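Red chairs, one year on
April 29, 2019

I said last spring that I would write something about the red chairs once we had lived with them for a while, and then I forgot. Qistina reminded me when she came over to Clustcombe at Easter. She is thinking of getting red ones for her own place and wanted to know if we had got tired of the colour.

The short answer is no. The longer one follows, with a bit about the plants and the floor. 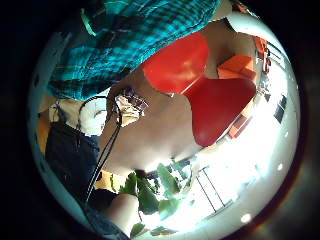
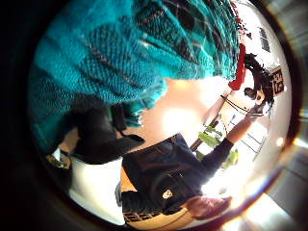 Teal and red in every one of these. 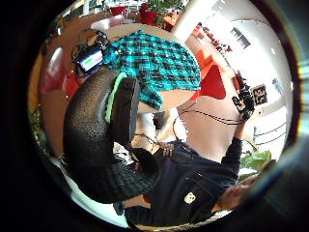
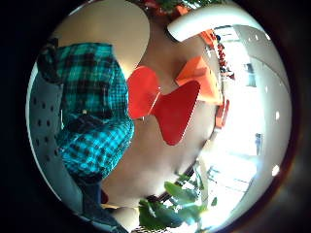
I was worried about the red before we bought them. The walls are pale and there is a lot of light in the room, and I thought a shiny red would be all you could see. For the first week it was. After that I stopped noticing them until the late afternoon, when the sun gets low and they throw a pink colour on to the wall. I like that more than I thought I would.

The shape was Henrik's choice. He wanted something narrow in the middle so that it would look smaller than it was. I would have gone for a plain square back. We looked at some square ones in Neter and they were fine, but they were £300 more for the set and I couldn't see where the money had gone.

They are easy to clean. A damp cloth does it, then a dry one or you get smears. Fingerprints show, and so does dust, much more than on the old oak ones. If you don't like wiping things down I would get a matt finish. Qistina has a toddler, so I told her to think hard about that.

Comfort is all right. I can sit through a meal and a pot of tea without moving about. I wouldn't work in one all day. Henrik does, but he also sits on the floor by choice.

The floor was the one real problem. The feet that came with the chairs marked the boards within a month, and I had to rub the scratches back and put 2 coats of oil on that corner. I have since stuck felt pads on all of them. The pads need replacing every so often — they pick up grit and then they are worse than having nothing. I buy them in a bag of 200 from the hardware shop and still have most of the bag.

The plants were there before the chairs and they have had a mixed year. The broad-leaved one is doing well. I moved it nearer the window in March and it put out new leaves straight away, so it must have been short of light all winter. Another one has gone leggy and I may cut it right back and hope. Ingeborg says to do it now, and she has never killed anything as far as I know, so I expect I will.

Next job is the table. The one we have is 141 cm long and it was bought for a different room. You can get round it, but only if the chairs are pushed in, and people don't push chairs in. Ruaridh has offered to cut one end down for us. I am tempted, but I have seen his shelves, and I think I would like to look for a round one first. There was one in Carrillo that might have done, in a pale wood, and I went back for it the week after and it had gone.

I have also been asked about curtains. We still haven't got any. Kirsten lent us a pair in dark green and we hung them for a few days, but they took too much of the light, so they are folded up in the airing cupboard and I need to give them back to her. Kirsten, if you are reading this, I will drop them round when I come for the seedlings.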